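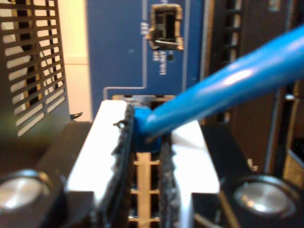 Posted by me in House & Home, July, 11.40pm | 6 comments

So we have been in Voyle for a year and a bit now and I have finally done the thing I swore I'd do in the first week, which was sort out the internet. I know. Riveting. But a few of you asked after my moan last month, so you're getting the whole saga.

When we bought the house the seller told us the broadband was "fine". It was fine in the way that a bus every two hours is fine. You could read the news. You could send an email with no photos on it. If anybody put a film on downstairs then whoever was upstairs trying to work might as well go and peg the washing out, and I did, often. I have never had such clean towels.

I rang Greko, who we were with at the old place and who we'd brought along with us out of pure laziness. They were very nice about it and sent a new router, which made no difference at all, and then a second one, which made no difference either. Then the price went up. I added up what we'd paid them since moving in, including the setup fee and the extra month they charged us by mistake and never quite gave back, and it came to £579. I had to have a biscuit.

Meanwhile the people over the road had gone with Pluritz and were smug about it. They only started digging up our end of the village in the spring (you may remember the post about the hole outside our gate, which had its own traffic lights for a while) and we were supposed to be connected by Easter. We were not connected by Easter. We were connected one wet morning at ten past eight, when I was still in my dressing gown, by a very cheerful man who drilled through the wall right behind the sofa and was gone before I'd finished my toast.

And oh, the difference!

The wifi is good in the kitchen and the front room, but these are old thick walls and the back bedroom, where my desk is, gets next to nothing. I'd half expected that. I looked at one of those Sitik kits where you dot little boxes round the house, and then I looked at the price and closed the laptop. In the end I went for plain old cable, up the stairs and along the landing under the carpet. 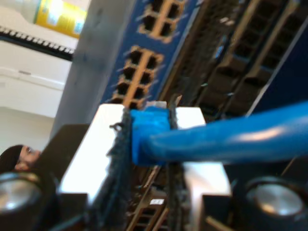
I'm quite proud of the landing bit. The carpet was coming up anyway, as it's that brown swirly one we inherited, and underneath I found several sheets of old newspaper and a knitting needle. I lost most of an afternoon reading adverts for three-piece suites. Lifting the gripper rod at the doorway is a pig of a job and I've got the scratches to prove it, so wear gloves if you try it.

Next on the list is the carpet itself. I've had one quote for the stairs and landing together and it was £1,185, which seems a lot for something to walk on, so I'm getting another. If anyone local has used somebody decent, please tell me in the comments. I'd like a plain green but I've been told it shows every crumb, and we are a crumby household.

The tomatoes are coming on too, but I'll do those in a separate post.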